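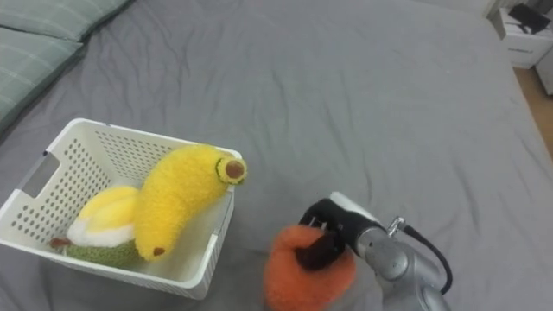 Figure 6. Gripper closed on the orange-colored toy, basket on the bed.

Manuals > Wotberg arm > Grippers > 6. Comparing two grippers on soft objects

2 shares | 4 comments

6.1 Purpose of this section

This section explains how to compare two grippers on the same arm with plush toys. Please complete section 5 (mounting and zero position) before you begin. The test is the same for the standard Bidetley fingers and for the Dirkby fingers with the softer pad. One full test with one gripper is 68 grasps. Do not mix the grippers inside one test.

6.2 What you need

- the arm with the wrist cable connected
- both sets of fingers, and the small key for the finger screws
- one open basket with low walls
- plush toys with different shapes, for example a long one and a round one
- a bed with a fitted sheet in one plain color
- the record sheet from the end of this manual

A bed is recommended for this test and a table is not. The mattress gives way under the fingers, so the height of the object is never exactly the height you have taught. A gripper that works well on a table can behave quite differently on a mattress.

6.3 Preparing the bed

1. Put the pillows at the head of the bed, outside the reach of the arm.
2. Pull the sheet by hand until the large folds are gone. Small wrinkles may stay.
3. Place the basket at an angle to the arm, with a free area of sheet beside it. The round toy will be lifted from this free area.
4. Put the other toys in the basket. They may lie over each other, and one end of a long toy may stand over the rim.

Note: Do not arrange the toys nicely. If each toy lies alone and straight, both grippers get nearly the same result and you learn nothing from the comparison.

CAUTION: Check the cable at the wrist before each start. It must make a free loop and must not be pulled tight when the wrist turns. Keep your hands off the bed while the arm is enabled.

6.4 Grasping the round toy

1. Set the closing force to 4 on the controller.
2. Move the gripper above the toy and open the fingers fully.
3. Go down slowly until the fingers are on both sides of the top part of the toy. With long plush hair it is difficult to see where the body begins, so go a little deeper than seems necessary.
4. Close the fingers and wait until the force value on the display is stable.
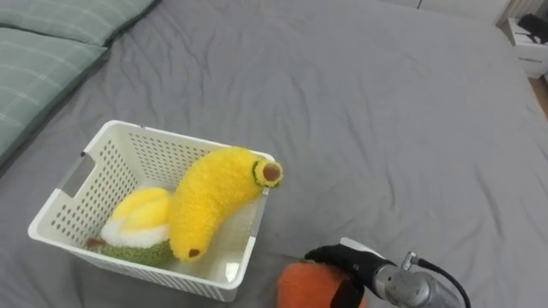

5. Raise the toy only a little above the sheet and hold it there. Look at the fingers from the side. If they hold only the hair, open them and begin again from step 2, and write an H on the record sheet.
6. Move over the rim of the basket and open the fingers. Take care with a toy that leans over the rim, as the wrist can push it out.
7. Take the toy back by hand, turn it a little, and repeat.

Note: With the Bidetley fingers the force may be raised to 6 for this toy. With the Dirkby fingers please stay at 4. At a higher force the pad folds to the inside and the toy slips down.

6.5 Grasping from the basket

1. Begin with the toy that lies on top.
2. Turn the wrist so that the fingers close across the narrow side of a long toy.
3. For a toy that is partly under another one, do not go down with the fingers fully open. Half open is enough.
4. If a finger touches the wall of the basket, stop the arm, move back up and correct the position. Write a W on the record sheet.

CAUTION: Fingers can catch in the holes of a perforated basket. If this happens, do not pull upward with the arm. Disable the arm and free the basket by hand.

6.6 Reading the results

Count the H and W marks separately. Many H marks mean that the pad or the force is wrong. Many W marks mean that the fingers are too wide for the basket, and a change of force will not help. In our own tests in April we made 244 grasps with each gripper. The Dirkby fingers had fewer H marks and the Bidetley fingers had fewer W marks. For mixed work we leave the Bidetley fingers on the arm and order the soft pad separately (part 29 in the list).

Text: Bergþóra Steinarsdóttir. Tests: Rekha Kaushik.

4 comments

Sille Fogh
Is the force scale the same on the older Hafþórsson controller? Mine goes only to 5.

Rekha Kaushik
No, it is different. Use 3 on the Hafþórsson for both grippers and increase only if you get H marks.

Kirsten Bjarnason
We got much better numbers after step 2 in 6.3. Before that the fingers took the sheet together with the toy almost every time.

Sille Fogh
Thank you, 3 works. The pad still folds sometimes when I go too deep.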